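News > Local > Open Days

Filed under: Out and About, Tech

Laundry day at the Astow open day, and yes, I stayed for the whole cycle 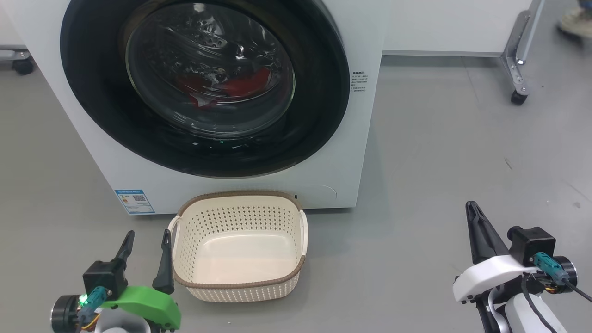 Sofia Brandão told me I should have come in the morning, when the line was shorter and the coffee hadn't run out, and that anybody who wanted to understand home robots ought to skip the speeches and go straight to the laundry. Well, I missed the morning. But I took the second half of the advice, and I'm so glad I did.

If you haven't been out to Astow before, it's the long low building past the Kekdale turnoff, the one that used to have the tile showroom in front. They opened the doors to the public for one afternoon in February, and I went along with a notebook, a granola bar and no real idea what I was walking into. The sign-in sheet was already on its third page by the time I got to it (my pen died halfway through my own name, sorry to whoever is typing those up).

The big draw was the washing machine. It's a white front-loader with a huge glossy black ring around the door, and there was bright red fabric in the drum and a cream laundry basket with a brown braided-looking rim standing on the floor in front of it. Two robot arms work the station, and their grippers don't match: one has a green shell, the other a white one. I asked whether the colors meant anything and was told they make it easier to talk about which arm you mean. "Green, come left" is quicker to say than the alternative, I guess!

The job is one most of us do half asleep. Open the door, get the wash out, put it in the basket. I watched it from start to finish four times, and I can report that it is completely gripping, in the way that watching someone parallel park a very long truck is gripping. On the first go I saw, the door took three tries. The next one it popped straight open and a man near me clapped, then looked embarrassed, then clapped again when other people joined in.

Getting the cloth out is where it gets slow. The arm reaches in, closes, pulls, and then you wait to see how much came with it. Sometimes a big armful. Sometimes one sad corner. On the third run a sleeve hung over the side of the basket and the other arm went back and tucked it in, and I heard a kid behind me say "it noticed!" I don't know if noticed is the right word, and the engineer running the station wouldn't commit to it either, but I knew what the kid meant.

The software doing all this is called Bustik, and the people at Astow talk about it the way you'd talk about a teenager learning to drive. It's good on the straight bits. It gets flustered. According to the board by the entrance, the team had logged 1157 practice runs at laundry tasks before the open day, and the target is to get a full unload done in under 8 minutes without a person stepping in. The fastest I timed was a bit over that, on my phone, with my thumb in the way, so don't hold anyone to it.

I asked why laundry, of all things. You'd think a company would pick something flashier. The answer I got was that cloth is a pain. A mug is the same shape every time you pick it up, and a shirt has never been the same shape twice in its life. Get a robot comfortable with a heap of washing and plenty of other chores start to look friendlier. The other answer, from a different engineer, was that they all hated doing it themselves. I liked that one better.

There was a talk too, at two o'clock, in the back room. I went in for part of it. Chairs for 40, and I ended up standing next to the coat rack with a good view of somebody's hood. The speaker ran through the plan for the year, and the main news is that Astow wants to try the laundry setup outside its own building. The first place will be Sowerby, the assisted living community over by the reservoir, where the arms will go into the shared laundry room for a trial this summer. Staff will be there the whole time. Residents can use it or ignore it as they please, and someone asked twice whether they'd still be allowed to fold their own towels. They will.

I did want to know about price, and so did everyone else, going by the hands that went up. There isn't one. They aren't selling anything yet and they said so plainly, though the speaker did say it would need to cost a whole lot less than it does now before it made sense in anybody's apartment. Fair enough. My own washer came from my cousin and makes a noise like a goose, so I'm probably not the target customer.

The second question everybody had was about socks. Do they go missing? The engineer laughed and said small things are the hardest part, they stick up against the top of the drum and the arm can miss them. So there you go. A person still has to have a feel around in there at the end, same as at my house.

A few practical bits for next time, since I got asked about them in the parking lot. It was free. Parking is around the back and fills up early, but you can leave the car at Kekdale and walk over in ten minutes if you don't mind the hill. Kids were welcome and there was a tape line on the floor for them to stand behind, which mostly worked. The demo paused for a while at three so the team could eat, and the coffee, as I mentioned, did not last. Bring your own.

Astow says it had hoped for 100 visitors and got more than that, and there's talk of a second afternoon once the Sowerby trial is under way. They want to show folding at that one. I saw a tiny bit of folding practice on a laptop clip somebody had open at the front desk, and let's just say the T-shirt was winning. I'll be going back for that, early this time, with a thermos.

Comments

kekdale_mike
Was there for the two o'clock talk, I think it was my hood you were looking at. Sorry! Wish they'd said more about what happens at Sowerby if the thing jams in the middle of a load. My mother lives there and she will absolutely be the one who tries to pull the door open by hand.

Pru T.
Did anyone ask how loud the arms are? We have the machine next to the baby's room and I can't take any more noise.

kekdale_mike
Pru, quieter than I figured it would be. The crowd was louder than the arms were.

lintfilter
Four runs and you didn't ask who empties the lint trap?? Good write-up otherwise. Going to try to make the next one if they announce it with more than two days' notice.

Dee
My daughter has now put a strip of tape on the laundry room floor and I have to stand behind it while she unloads the washer. Thank you Astow, please do dishes next.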